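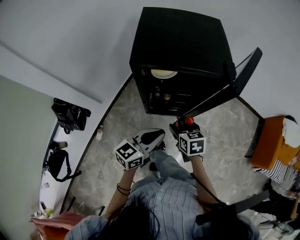
A muscle is a bundle of long, thin fibers that can do one job: get shorter. When a muscle gets shorter, it pulls on a bone, and the bone moves. A muscle cannot push. For this reason many muscles work in pairs, one on each side of a joint. Holding something in each hand, with both arms out in front of the body, uses several of these pairs together. The biceps at the front of the upper arm pulls to bend the elbow. The triceps at the back pulls to straighten it.

Why exercise makes muscles stronger

Training changes a muscle slowly. In the first weeks, most of the change is in the nerves, which learn to switch on more fibers at the same moment. Later the fibers themselves grow thicker. This growth takes place mostly during rest, and it needs food and sleep.

Try it: the wall sit

1. Stand with your back flat against a wall.
2. Slide down until your knees are bent as if you were on a chair.
3. Hold for 10 seconds, then stand up.
4. Rest for one minute. Repeat twice.

Your thigh muscles are working even though nothing moves. This is called an isometric hold. Stop if your knees hurt.

Words to know

Fiber: one long muscle cell.
Joint: a place where two bones meet.
Tendon: a tough cord that ties muscle to bone.

Text by Josiane Guillot. Checked by Jianhua Yao.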